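Project diary, Zemau laundry module, October

Started at 9 a.m. The bus converter that Flukimport shipped as a replacement was on the bench when I came in. Same part number as the old one, different connector shell, so the strain relief had to be filed before the cover would close. After that the arm controllers enumerated on the first try. I left the log rate at 1000 Hz. The course handout recommends something lower, but last week's joint velocity traces were too coarse to show where the wrist starts to oscillate, and I want to see that before the report is due.

Zeroed both arms, then repeated the zero after a power cycle. The left shoulder came back with the same small offset as before. I corrected it in the calibration file and noted the correction in the header, where the next shift can find it. The offset has now appeared after three power cycles in a row, always in the same direction. A mechanical cause seems more likely than an encoder fault. I have not opened the joint.

The assignment for this block is unchanged: take clothes from a basket, carry them to a front-loading washer, put them in the drum, close the door. Our team split it into six stages, each with its own start pose and stop condition, so that a stage can be rerun alone. Grading is per stage plus one continuous run at the end of the semester. The other team in Hughes is doing the whole task as a single teleoperated sequence and will segment it afterward. We argued about this in September and I still think ours is easier to debug.

Stage one is the basket. We use the white plastic one with the perforated wall, with two garments in it, one black and one teal-green. The segmentation finds the teal-green garment well. On the black garment the mask breaks apart wherever a fold goes into shadow, and the grasp point then jumps between fragments from one update to the next. I added a hold, so that once a grasp point is accepted it stays fixed until the hand has closed or the attempt is aborted. That removes the jumping. It does nothing for a point that was wrong to begin with.

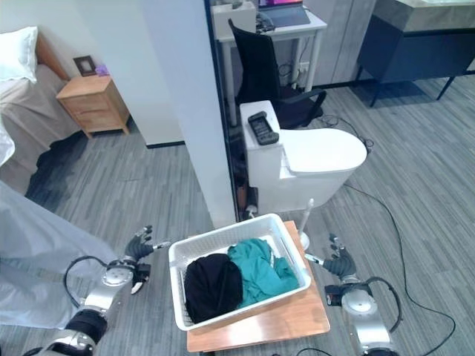

One comment left under my notes on the shared page argued that the hold hides the real problem, and that the grasp should be planned on depth alone with color used only to decide which garment comes first. The same comment asked whether anyone had tried approaching from above the rim instead of from the side. We had, in the first week, with the old hand mounting, and the knuckles touched the rim before the fingertips reached cloth. With the current mounting it may be worth repeating. I wrote back that I would try depth-only on the recorded data first and leave the arms out of it.

Did that before lunch. Depth-only on the recorded attempts gives a stable point on both garments, but the point tends to sit at the highest fold, and the highest fold is often a single thin layer. A pinch there lifts a corner and leaves the rest in the basket. Blending the two seems sensible: depth for the candidate, a thickness estimate to reject thin folds, color last. The thickness estimate is crude. It compares the height of the fold with the height a short distance away on either side and calls the difference thickness. With sleeves this is wrong.

Ran 16 attempts of stage one with the blended version, alternating which garment was the target. Results are in the spreadsheet under the usual tab. Short version: improved on the black garment, slightly worse on the teal-green one, and I suspect the latter is the rejection threshold being set too high. The aborted attempts were all thin-fold rejections that ran out of candidates. There should be a fallback for that case. At present the state machine simply waits, and whoever is on the stop button has to notice.

Lunch was late. Flostar, the scheduler we inherited from last year's group, had lost its link to the head camera again and had to be restarted twice. Its error message is "resource not ready" in every case, including the case where the resource is ready and Flostar is the part that has stopped. I would like to replace it. The answer so far is that it stays until the block is graded.

Afternoon was the washer end: door and drum. The door has to be fully open before the insertion pose is reachable without the forearm crossing the hinge side. We opened it by hand and treated it as a fixed obstacle with a generous margin. Door closing is stage six and has its own shift later in the month, so I did not touch it beyond confirming that the collision model of the door is current. It was not. The old model had the glass as a flat disk, and the window bulges outward. I replaced the disk with a shallow dome and reran the reachability check.

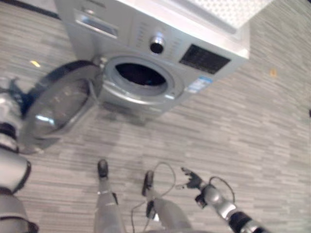
The check now rejects part of the left arm's workspace near the door, which is correct and also inconvenient. Two of the saved left-arm poses fall inside the rejected region. I moved both outward and re-saved them under new names, keeping the old ones for comparison. Anyone loading a script from before this entry should check which name it calls.

With the feet placed square to the drum, the right arm reaches the opening with some margin at the elbow. Turning the base slightly toward the door side increases the margin for the right arm and removes it for the left. We settled on square. Foot position matters more than I expected: a small error in yaw at the feet becomes a large lateral error at the fingertips by the time the arm is extended, and the gasket is the first thing it meets. I asked for floor marks. For now we set the feet against a ruler before each attempt, slow but repeatable.

Cable routing also took time. The loop at the wrist has to be long enough for full wrist rotation and short enough that it does not hook on the drum lip. We tried three lengths. The middle one is on now. I would not call it solved, but the torque trace at the wrist is flatter than it was with the long loop - the long one was pulling during the last part of the rotation and I had been reading that as friction in the joint.

Insertion attempts were done at reduced speed, one hand going to the drum while the other was kept raised on the door side, out of the way of the glass. Keeping the idle hand up costs a little battery. Parked low it interferes with the leg model and the planner refuses to start. 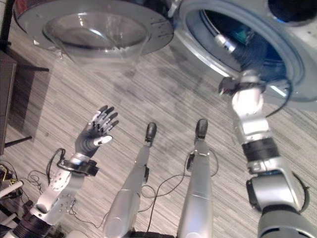

Page last changed: October, 6:16 p.m.

Additions after cleanup. The contact threshold for the drum lip was set by touch, meaning I lowered it until light contact triggered a stop and then raised it by one step. That is not a method I can put in the report. I need a proper sweep with the force log running, and a definition of light contact that somebody else could repeat.

The release is also undecided. Opening the fingers fully at the lip tends to leave fabric draped over the gasket. Going deeper before release fixes that in simulation, but the simulated cloth is stiff and slides off the fingers far too willingly, so I give it little weight. A small wrist shake after release was proposed at the whiteboard. I am against it until the cable question is closed.

To do for next shift:
Fallback when thin-fold rejection runs out of candidates.
Lower the rejection threshold one step and rerun the teal-green attempts only.
Floor marks for the feet.
Ask Flukimport whether the connector shell change is permanent. If it is, order the matching cover.
Compare left shoulder offset before and after the joint has warmed up.
Copy the new pose names into the stage scripts.

Batteries are on charge, the left one on the slower dock. Logs are copied to the shared drive except for the last insertion set, still transferring when I left the room.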